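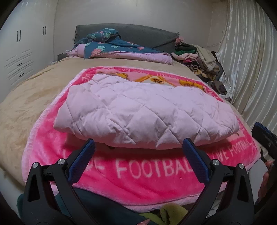
Thịnh Đinh wrote in after the last issue to say that folding a quilt in the air, arms out, chin clamped on the middle, is a young person's game, and that anybody with a bed should be folding on the bed. I read it standing in the hallway with a comforter under my chin and one corner on the floor. So, point taken!

I have been folding on the bed ever since, and I am a convert. June is when the warm layers come off in our house, and every year I used to do it badly, in one grumpy evening, and then pull everything out again in the fall and find it creased like an old map. This year I took it one layer at a time and it has been a real pleasure (I know how that sounds).

The way I do it now is to leave the bedspread on. Ours is beige and fuzzy and it grips whatever you put on top of it, so nothing slides off the side while you're working. Then the fleece blanket goes down flat on top of that, and the quilt goes on the fleece. Everything gets folded from the top down: quilt first, then fleece, then the bedspread if you're doing that too. Each layer is a work surface for the one above.

The quilt is the hard one. Anything puffy with diamond stitching wants to stay round. My first few tries came out as a sort of dumpling, with a pointy end and a big saggy front, and I kept trying to fix it by pressing harder. Pressing doesn't do much. What helps is to open it all the way back up, find the two long edges, and bring them together so they meet before you do anything about the width. Let the air out slowly with your forearms, starting at the fold and moving toward the open side. Then thirds. If the stitching lines run straight along the fold, great, and if they don't, close enough. It's going in a closet.

The fleece is easy by comparison, and so much more fun to look at. I love a novelty blanket. Pink, cartoon bears, a big hot pink border with LOVE FOOTBALL in capital letters, what more do you want? A border like that is useful, too. You can see right away when you're crooked, which on plain fleece I never can. I line up border to border, smooth it once with the flat of my hand, and go again. Fluffy edging stays on the inside of the last fold, where it doesn't pick up every bit of lint in the closet.

A few of you asked whether fleece and quilts should be stored together. I do it, and I like it. The quilt goes in the middle and the fleece wraps around it, so you get one bundle per bed and you aren't hunting for the other half in October. Murdo Halliday stores his separately, by thickness, and his shelves look wonderful, but he also has shelves. I have the top of one closet and a gap beside the dresser.
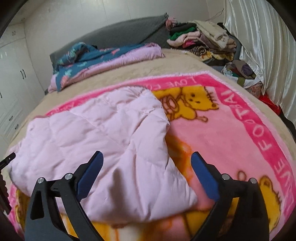

Set up a holding spot before you start. Mine is the head of the bed, against the headboard. Finished blankets go on one side and folded clothes get heaped on the other, and the foot end stays for the folding itself. It looks like a lot at the halfway point, all those colors piled up at once. Keep going! The heap goes down faster than you'd think once the big things are squared away, and there is something very cheerful about a teal floral blanket sitting next to a lavender-pink one while you work.

Smaller notes from my own bed, in no order:

Wash first, fold second. I skipped this with one throw last June and regretted it.

Fleece on low heat or on the line. High heat makes the pile go rough, and it doesn't come back.

Plush bedspreads show every hand mark, light and dark, depending on which way the nap is lying. One long sweep toward the foot evens it out, and it's weirdly satisfying.

If you fold with somebody else, agree on who walks. Two people both walking forward with their corners will bump knuckles, and two people both waiting will stand there all evening.

Don't squash a puffy quilt under anything heavy for the summer. Top of the stack, always.

Thịnh, you were right, and my chin thanks you. Murdo has offered to show his shelves at the next Clullanden linen swap, so bring your questions, and bring any spare cotton bags you're not using (old pillowcases are fine, I use them for everything). I'd also love to hear how people with bunk beds manage, since I tried it once at my sister's and ended up folding a comforter on the stairs.

Next issue: fitted sheets. I have been practicing.

300 shares | 2 comments

The Clullanden Household Letter | June 16, 2021 | Contact us | © Clullanden | Back to top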